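Come argue about stickers with me (paid, remote, October start)

So I run Cilto, which is a little sticker and reaction pack studio, and by studio I mean my desk, a tablet, a chat channel that never shuts up, and a handful of freelancers scattered over three time zones. We make the things you send your sister when you can't be bothered to type a whole sentence. Our last pack, Grurnix (he's a grumpy swamp thing with one good eyebrow), did way better than I expected, and now I need people to help me get the next one right before it goes out into the world.

The next one is called Durdale. It's a whole small town of characters, and I want to try it out in real group chats with real people who will tell me when a joke falls flat.

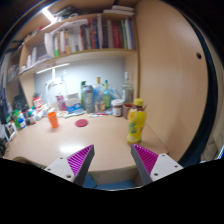
Desk with the orange cup, the coaster and some juice.

What I'm looking for is 7 testers. You don't need to draw. You don't need to know a thing about design or code. You do need to text a lot, like embarrassingly a lot, and you need at least one group chat with four or more people in it who won't mind you sending weird stuff all month. Family chats count! Some of my best notes on Grurnix came from a family chat where the grandmother used the eyebrow sticker for everything, including a dentist appointment.

You'll get the pack early on your phone, both the still ones and the animated ones. Use them however you normally would. I'm not going to read your messages and I don't want screenshots with other people's names in them, please crop or blur those. Once a week you fill out a short form: which ones you sent, which ones you scrolled right past, which ones got misread.

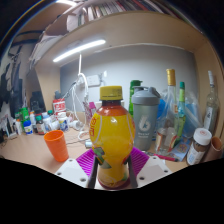
The misread ones are what I care about most. We had a waving hand in the first pack that half the testers took as hello and the other half took as "go away," and I'd have shipped it like that. I still kind of love that hand. It's in a folder.

There are also two group calls, 5 pm Eastern, 45 minutes each, camera off is fine. We go through the whole pack and people yell about it. I'd like everyone at both calls, but if you can only make one, say so when you write and we'll work something out.
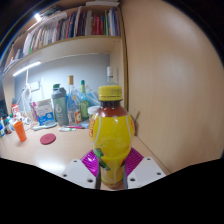
Yellow cap, yellow label.

Pay is $400 for the month, half after the first call and half at the end. You keep the pack, and your name goes in the credits if you want it there. You have to be 18 or older and in the US (that's a payment thing, sorry). iPhone or Android both fine, and I'm short on Android people, so if that's you, please please write.

If you tested Grurnix you're welcome to apply again, though I'm saving most of the spots for new folks.
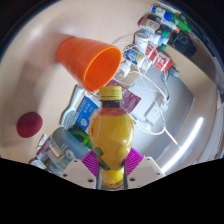
Lundgren, from the last round, wrote back when I asked what to warn people about: "Tell them the form takes longer than you say it does. Also tell them their friends will start asking for the stickers by week two and it gets annoying having to say no." Fair on both counts. I've cut the form down to 5 questions, and this time you can share the pack with one friend.

To apply, send me a message through the contact page with "Durdale" in the subject line. Tell me what phone you have, what kind of group chat you'd use, and the last sticker or GIF you sent to anybody. No resume, I won't open it. I read everything myself, so give me a week or so to get back to you. Spots close at the end of September or whenever they fill up.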